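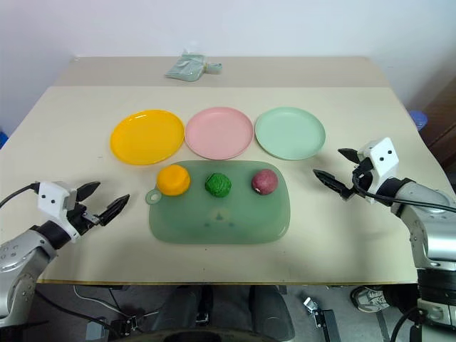
Figure 1. Table layout for the color sorting task: three plates in a row, cutting board in front.

2. Method and doubts

Our group was asked to test the claim, made in the Plonow kitchen guide, that giving each food its own plate color makes meal prep faster. The guide says people save 40 seconds per meal. It does not say who was timed, or doing what.

We used a yellow-orange plate, a pink plate and a mint-green plate, with a translucent green cutting board and rounded produce-like items on it. Each person moved the items from the board to the plates, first following a color rule and then in any order they liked. Thongchai Sitthichai kept the times. We recorded 258 trials in December.

The color rule did not make anyone faster in a way I would defend. Most people slowed down at the start while they remembered the rule, then sped up — but they sped up without the rule too. That looks like practice to me. Everyone did the color rule first, so the order was never balanced, and this is our fault and not the guide's.

The plates also sat almost edge to edge. A wider gap might change the times. We did not try one.

I would not repeat the 40 second figure in our final poster. Two group members disagree and their comments are in section 5.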